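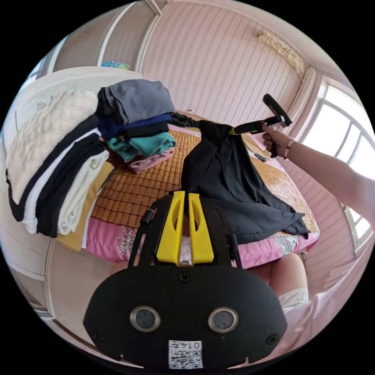
Stedora Kulow Wireless Charging Stand: three months on the bedside table

By Sabina Dewan
2026-08-10

Print this page | E-mail this to a friend
178 shares | 4 comments

I am not somebody who buys a gadget for the fun of it. My phone before this one lasted until the back came away, and I would happily have gone on plugging in a cable every night for ever if the socket on my present phone hadn't started to play up. You know how it goes, I'm sure. You push the plug in, the little chime sounds, you put the phone down, and in the morning it has 3 per cent left and the alarm is about to give up on you. After that had happened once too often I decided to try charging without a cable at all, and my sister, who has had a Stedora stand in her kitchen for ages, told me to stop dithering and get one.

There are several in the range and the names are no help whatsoever. The Kulow is the upright one, where the phone leans back as if it were in a deckchair. The Felari is the flat one, like a drinks coaster. I went for the Kulow because I like to see the time if I wake up in the night, and I'm very glad I did, as you can read the screen without lifting your head off the pillow (my husband says this is a bad habit, and he is probably right).

Setting it up took no time at all. You get the stand, a cable that goes in at the back and a folded sheet of instructions in print so tiny that I had to fetch my reading glasses and then a lamp. What you do not get is a plug. I know this is quite usual now, but I do think it should say so in large letters on the front of the box, and I spent a cross half hour going through the drawer of old chargers looking for one strong enough. The stand will work from a weak plug, only very slowly, and it blinks at you while it does so.

Now to the charging itself. It is slower than a cable and there is no getting round that. If you are the sort of person who tops up in a hurry before running out of the door, keep your cable as well. For overnight it is perfectly good, and in all this time I have woken to a full battery every morning but one, and that one was my own fault for leaving a bank card tucked in the back of the phone case. The instructions do warn you about cards, somewhere down among the tiny print.

Cases are worth a word. Mine is a fairly ordinary rubbery one and the stand charges straight through it. My husband's is a great thick folding thing like a wallet, and with that one the phone charges if you hold your tongue the right way and not otherwise. He has gone back to his cable and seems quite content.

The light is my main grumble. It sits on the front of the foot, it is blue, and it stays on the whole time the phone is charging. In daylight you would hardly notice it, but in a dark bedroom it might as well be a lighthouse! I put up with it for a week and then stuck a bit of tape over it, and two layers turned out to be just right — you can still tell it's on, but it no longer lights up the ceiling.

I did borrow a Thibodeaux stand from a friend to compare before writing this. It's heavier and feels nicer in the hand, and its light goes off by itself after a moment, which I envied. On the other hand it held the phone too upright for my liking, and mine slid off sideways when I knocked the table. The Kulow has a soft strip along the bottom lip and the phone stays where it's put. It does get a little warm by morning, as does the phone, though never so warm that I worried.

Would I buy it again? Yes, I would, and I am thinking of getting the flat one for the hall in September, when everybody is back to coming in late with no battery. Four stars from me. I'd give it the fifth if they turned that light down.

Print this page | E-mail this to a friend
4 comments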